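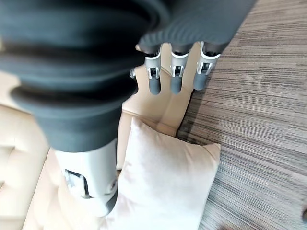 Moving the sofa, and other things I did instead of sleeping

30/10/2020

I have slept badly since June. I don't mean the kind of bad sleep that needs a doctor, although I did ring the surgery once and they were kind about it. I mean waking at two, lying there until the birds start, and then falling asleep properly just as the alarm goes off.

We moved to Trorkdale at the start of the summer. The flat is smaller than the last one and faces the road, and the bins are emptied early. I blamed the bins for a while. Then I went to stay with my sister in Mangubat, where there is no traffic at all after dark, and woke at two there as well.

So I started keeping a sleep diary. It's a cheap notebook with a line for when I went to bed, a line for when I think I fell asleep, how often I woke, and when I got up. I also wrote down tea, coffee and wine. I have now kept it up for 35 nights, which is longer than I've kept any other diary.

What I found in it

The first week was mostly useless. I was so interested in filling it in that I kept checking the clock, and checking the clock is one of the things you're told to stop doing. I turned the clock to face the wall and guessed the times after that. My guesses are probably poor, but they are poor in the same way every night.

Coffee made a difference, but only after lunch. I can have two cups in the morning and see no change. One cup at four in the afternoon and I am awake half the night. I had always told people that coffee didn't affect me.

Wine was worse than I wanted it to be. I fell asleep faster and woke earlier, every single time. I have not given it up, but I have it with an early dinner now and then stop.

Screens I am less sure about. There are nights when I watched something until late and slept straight through, and nights when I read a book like a sensible person and lay there until four. I've put a question mark next to it.

The nap problem

The biggest thing in the diary was naps, and I hadn't even given them their own line. They were written sideways in the margin. I would come in from work, sit down on the sofa with my coat still on and be gone for up to 2 hours. Then I would wonder why I wasn't tired at eleven.

I tried setting a timer for 19 minutes, on the advice of a forum where everyone had a favourite number. I slept through it. I tried sitting on a kitchen chair, which worked, but it's a miserable way to spend an evening. In the end I moved the sofa. It had been against the radiator under the window, the warmest spot in the flat, and it is now on the other side of the room where there is a slight draught from the door. I still sit on it but I don't drop off.

The bedroom

I bought blackout curtains from Cenderora. They are fine. They were a bit long and I have turned them up with safety pins, and I will sew them at some point. They keep the street lamp out, and on the first morning I slept past my alarm and had to run for the bus.

I also tried Trasamness, a sleep app with a free trial. It plays rain, and a man tells you to notice your feet. I liked the rain. The man made me more awake — I kept waiting for the next thing he was going to say. I cancelled before it charged me and now I play a long recording of rain with no talking on it.

The other change was getting up at 7 whatever sort of night I'd had, weekends included. This was the one I resisted most. For the first fortnight I was so tired that I put the milk in the cupboard and the cereal in the fridge. After that it started to settle, and I began feeling sleepy at night at a normal hour, something I had forgotten about.

Where it is now

I still wake at two some nights. If I'm not asleep again after a while I get up, go and sit in the kitchen with a small lamp on and do the crossword from an old paper. I go back to bed when the words stop making sense. It's dull, and I've stopped being angry about it, and I think the being angry was keeping me up as much as anything.

The clocks have gone back and it is dark by teatime, so the next few weeks may undo all of it. I have ten pages left in the notebook and will carry on until they're full. If anyone has managed to get on with a weighted blanket, let me know what weight you bought. The ones I've looked at are expensive and I can't tell from the reviews whether they are too hot.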